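Steltgate Move-On Homes
Progress report to the Killetti Fund, to end November
From: Pauline Dobson, project lead
cc Kayode Nnaji, Adaeze Effiong

Kayode – sorry this is brief and a bit rough, wanted it with you before the panel meets. Full accounts to follow from Adaeze.

Where we are

Target for this period was 24 tenancies started. We have 23. The last one is waiting on a gas certificate at Mill Terrace, landlord says any day, he said that in October too. Tenant is still with her sister and being very patient about it.

Of the 23, 20 are still in place and up to date with rent or on a plan they are keeping to. Two moved away for work, both left on good terms and in writing. One we lost, arrears that built up before we knew about them. Have changed how we do the first month as a result, see below.

Support visits

Weekly for the first six weeks, then fortnightly. Līga Liepiņa is doing most of these and her notes are excellent. What comes up most is the heating, then council tax, then the neighbours. Prepayment meters are a real headache. Three tenants inherited debt on the meter from whoever was there before, and it took hours on the phone each time to get it cleared. We now ring the supplier on moving-in day with the tenant sat next to us. Works much better.

First month changes: rent account checked at week two and week four, not just at the end. Universal Credit journal opened with the tenant so the housing part is actualy claimed for. Sounds obvious. It was being missed.

Furnishing

Standard pack is now bed, table and chairs, cooker, fridge, curtains, somewhere to sit and somewhere to put clothes. Tenants told us storage matters more than we thought – several were living out of bags weeks in, and it was getting them down. So storage has moved up the list and the telly has moved down it.

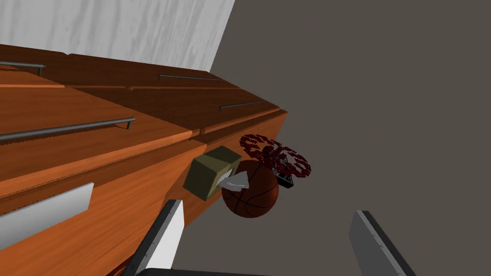

Wood-finish storage with bar handles.

Zixuan Ding has put together a choice sheet so people can pick from two or three of each item. Slower for us. But far fewer things sent back, and people do seem to look after what they chose. Istora are holding their prices until spring, delivery is included if we order for two addresses at once. We try to.

Carpets are the gap. Most landlords take them up between lets and we can't fund flooring from this grant. Two tenants with small children on bare boards over winter. Adaeze is asking the council whether the welfare scheme will cover it, no answer yet.

Money

Furnishing line is underspent by £2517, mainly the late Mill Terrace start and a cooker we got donated. Would like your OK to move this into the hardship pot, which is nearly gone. It goes on top-ups for meters, bus fares to appointments, one set of school shoes. Happy to send the list.

Travel slightly over, nothing dramatic. Salaries on budget.

What tenants say

Līga ran a drop-in at the church hall in the autumn, tea and a feedback form. Forms were too long (my fault). Best comments came from just chatting. People want to be able to shut their own front door, and they want the bedroom to feel like a room and not just where the bed is. A chair came up again and again.

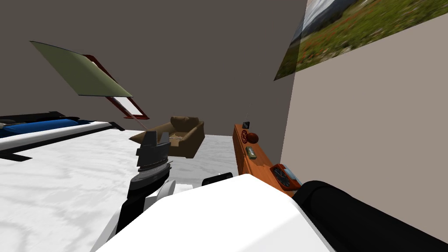 Bedroom with brown armchair.

One man said he'd not had anywhere to sit and read in four years. We are costing an easy chair for the bedroom where there's space, will come back to you with a figure.

Problems

Landlords. We lost two good flats this period to agents offering more than the housing allowance. Can't compete with that. Zixuan is working on a simple one-page offer for small landlords – rent paid promptly, a named person to ring, inventory done by us. Three have shown intrest.

Līga's contract ends in spring. We need a decision on continuation by February at the latest or she will quite rightly look elsewhere.

Next

Mill Terrace let. Landlord one-pager out before Christmas. Carpet answer chased. Feedback form cut to one side of A4. Second drop-in after New Year, evening this time, from 6pm, as daytime ruled out everyone in work.

Case studies you asked for: two written, one tenant has since changed her mind about being included so I've pulled hers. Will send the other once he's read it.

Pauline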